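The Case for Paper Bus Schedules

Sat 15 July

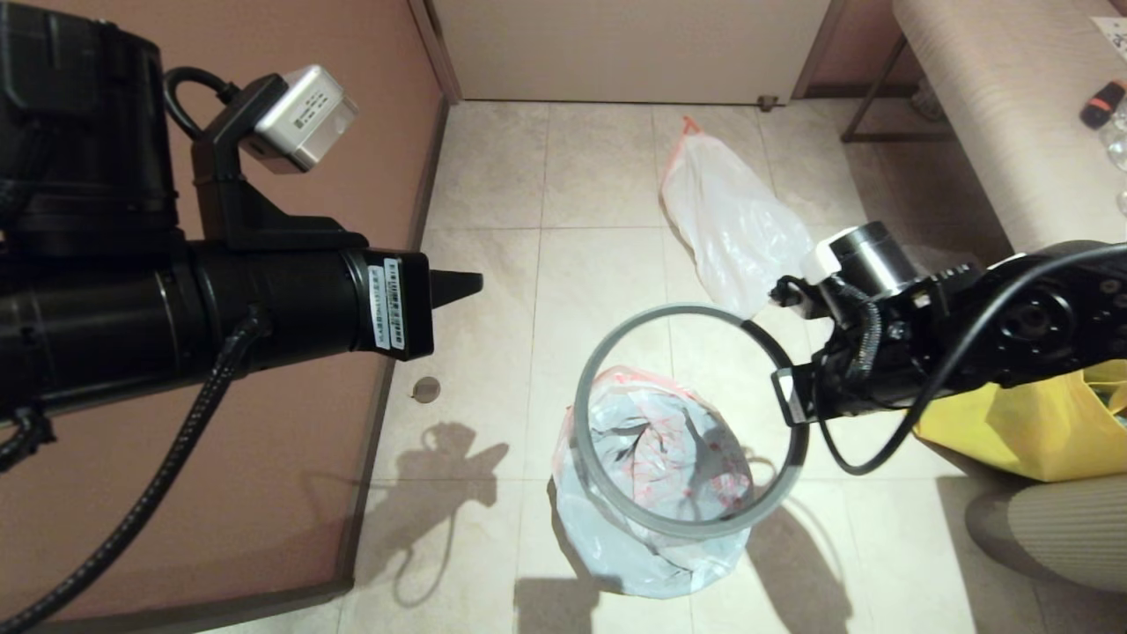 One reader of last month's column wrote to say that paper schedules are a waste of money, that everyone in Braklow has a phone, and that the city should have stopped printing them years ago. It was a fair letter and I agree with part of it. Most people do have a phone. I have one, and I check it at the stop like everybody else.

But the transit office printed 2498 schedules last October and had 284 left by spring. People took the rest. They took them from the library, the clinic and the rack by the door at Favoston Hardware, and I doubt they did it to be polite.

A phone tells you when the next bus comes. A folded sheet tells you when the last one leaves, and whether a job that ends at 10 at night is a job you can take. You can see the whole day at once. You can tape it inside a cupboard or circle a time for your mother.

My own line is the 2, which runs out past the Livari apartments to the east side. On weekends there is a long gap in the early afternoon. I rode that bus for a year with the app and never understood the gap – I just thought I had bad luck. It took one look at the printed page to see it.

Printing costs something, and the sheets go out of date when routes change. That could be an argument for changing routes less often. The city should print fewer if it has to, and use larger type. It should also put the schedule back in the frame at every stop, starting with Alemneh Street, where the frame has been empty since the shelter was repainted.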